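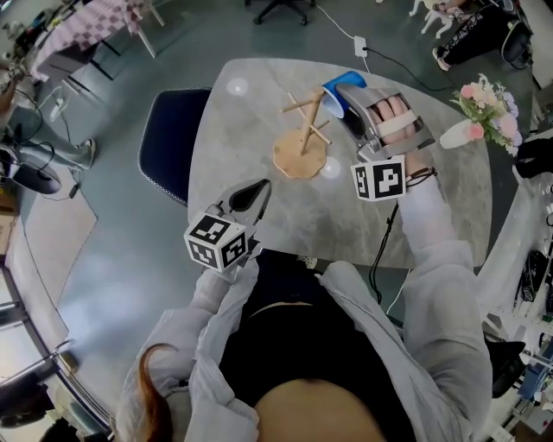
Capital planning for handheld demonstration equipment

Capital planning for handheld demonstration equipment is the process by which a laboratory, school or firm decides what to buy, in what order and from which budget line, before it begins recording manual tasks with hand-held grippers. The term covers the grippers themselves, their tracking markers, the work tables and household objects used in the tasks, and the wages of the operators. It is usually treated apart from the planning of robot arms, which are bought later or shared with other groups.

Scope

A station is the smallest unit in most plans. It consists of a seat, a table, a pair of grippers worn or held by one operator, and a set of task objects. In a typical two-handed station the operator is seated and holds one gripper in each hand. Each gripper carries a cube printed with black square patterns, and one jaw can hold a cup while the other stays free. A mug tree is a common target for cup tasks. The two grippers of a pair need not be of the same size or model, and plans that assume a matched pair often carry the wrong spare parts.

Costs are divided into four groups: equipment, consumables, labor and floor space. Storage of recordings is listed under equipment in some plans and under a general computing charge in others. The choice affects depreciation but has little effect on the total.

Equipment

Grippers are the largest single purchase. Quotations normally separate the body, the fingers, the hand strap and the cable. Fingers and straps wear at different rates and are better ordered as separate lines. Where the supplier sells only complete units, a spare unit per station is entered in place of loose parts.

Fiducial cubes are inexpensive to print but have to be flat, clean and firmly mounted. A cube with a bent or scratched face is replaced whole. Plans written by Noemí Robles for the Rutkowska training center list cubes per gripper, with one spare set held for every 5 grippers.

Tables and chairs are often taken from existing stock. Polished or glossy tops can return bright spots from ceiling lights, and a matte cover may be added to the list. Cable routing is a separate item. It includes floor channels, extension leads and clips for tethered grippers, and it is the item most often missing from first drafts.

Task objects

Household objects are bought in small mixed lots. Cups, racks, vases and artificial flowers are cheap individually, and their cost lies mainly in selection and labeling. Wekesa Gachanja's planning notes for the Plesstead site allow 115 objects for its first year, with a second order placed in October. Objects are charged as consumables even when they outlast the grippers.

Labor

Operator time normally exceeds equipment cost within the first year. A plan states paid hours, setup time, rest periods and the share of recordings expected to be rejected. Setup time includes strap fitting, marker checks and the return of objects to their starting places. The Skulumier pilot budgeted for 2,847 accepted recordings and paid operators by the hour, including hours that produced no accepted work. Payment per recording has been tried elsewhere and tends to raise the reject rate.

Floor space

Stations may share one open room. The plan then records the distance between tables, the position of sockets and the routes kept clear for walking. Bags and coats need a place away from the cables. Shared rooms lower rent per station – but they also limit the hours in which other work can go on.

Purchasing sequence

The Skenent procedure, issued in April 2023 by Pei-shan Kong and Remigiusz Pietrzak, uses 4 stages:

1. One complete station is bought or borrowed and run with a single task.
2. Wear, rejects and setup time are logged.
3. Quantities for the remaining stations are set from the log.
4. Spares are ordered together with the main lot.

Funds for the third stage are released only when the log has been reviewed. Gladys Mwakyusa later added a rule that no more than one gripper model may be changed between stages.

See also

Depreciation of laboratory equipment
Fiducial marker
Total cost of ownership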